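Shelf and Side Table FAQ
Illalside: my notes on living with open cubbies
Updated 1 Nov 2022

I get the same questions about the low shelf and the round tables over and over, so I've put my answers in one spot.

Do you fill every cubby?
No! I did at first and it looked like a yard sale. Now I leave plenty of them bare and keep the top simple too, with a little plant in a white pot and maybe a glass jar.

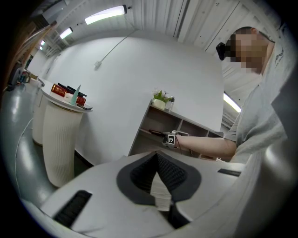 One reader wrote in that bare cubbies just collect junk mail at her place, and could I please admit it. Okay, I admit it. Mine get a clear-out every September (and usually one more before company comes).

What goes on the round side tables?
Whatever I'm using that week. Red books look great on a white top, I think, but a phone and a cup always sneak in. If you can still set down a drink, you're fine.

How big is yours?
The Pundasetti plan I worked from calls for 111 inches along the curve. Measure with string, a straight tape will fool you. I lost 4 inches that way.

Should I paint the insides?
I'd say yes, but only some. Red in a few cubbies against gray wood grain wakes the whole thing up, and a small framed picture leaned at the back of a low one is a nice surprise when you bend down. For flowers up top I go artificial, pale pink blossoms in a cream pot, zero watering.
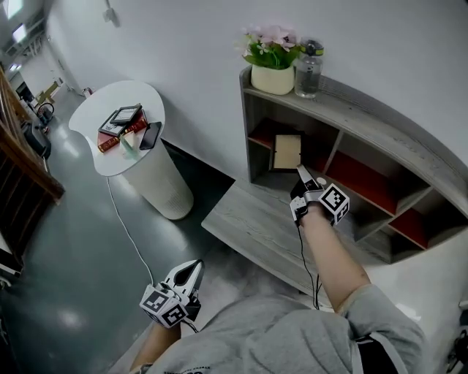

Doesn't red show every speck of dust, a visitor to the Onduncombe page asked. It does, a bit! I run a barely damp cloth over the painted parts and do the gray ones when I remember.

How long did the painting take?
I gave it 45 minutes a coat, plus drying overnight. Tape the edges first and pull the tape slowly.

Can I send you a picture of mine?
Please do, use the form on the contact page. I'm slow but I read them all.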